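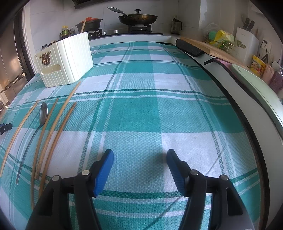

Cutlery drawers are getting a spring clear-out in Starkau

If you have been meaning to sort out the drawer where the chopsticks, the odd spoons and that one bent skewer all end up together, you've got company. The kitchen swap at the Hutchins Street hall is back this March, and for the first time it has a whole table set aside for cutlery and small utensils. I went along to the setup evening to have a nose around, and I came home with more spoons than I left with (my own fault entirely).

The idea is simple enough. You empty your drawer at home, lay everything out on a cloth on the counter so you can see what you've got, and bring in whatever you don't use. Then you can take away the same number of pieces from the table. There's no money involved unless you want one of the storage boxes, and those go for 7 dollars each, with the cash going toward new shelves in the hall kitchen.

I did my own sorting the night before, and let me tell you, it took a lot longer than I'd planned! I had a heap of wooden chopsticks, and matching them was the slow part. They all look the same until you stand them on end, and then you find out one is a good half inch shorter than its partner. I ended up with 9 singles. I was going to throw them out, but the swap takes singles too. They go into a tall jar at the end of the table, and people dig through it looking for a mate for the one they have at home. A woman next to me found hers in under a minute and was so pleased she did a little dance.

Spoons are the big draw, though. Soup spoons with deep bowls went first on setup night, and long-handled ones that reach the bottom of a jar were right behind. Forks, on the other hand, were piled up high and not moving much. If you're short on forks, this is your year.

Last year's swap was mostly pots and pans, and 23 households took part. This time the hall has room for 50, and sign-up is at the front desk of Drandent Hardware, where you also pick up the paper bag for your things. Please write your name on the bag. Mine got mixed up with a neighbor's and we both spent a while looking at each other's peelers.

A couple of other things worth knowing before you go. Everything has to be washed and dried first, and wooden pieces with cracks or splits won't be accepted. Knives are not part of it this year, not even butter knives, so leave those at home. Lids without pans are fine, and pans without lids are very welcome, and I have high hopes that somebody will finally show up with a glass lid that fits my big skillet.

The doors open at 9 in the morning and the tables stay up until early afternoon. Skirnora, the bakery across the street, is bringing over coffee and cinnamon rolls, and they sold out fast last time. Parking is on the side street behind the hall. The front lot will be full of tables if the weather holds, and if it rains everything moves into the back room.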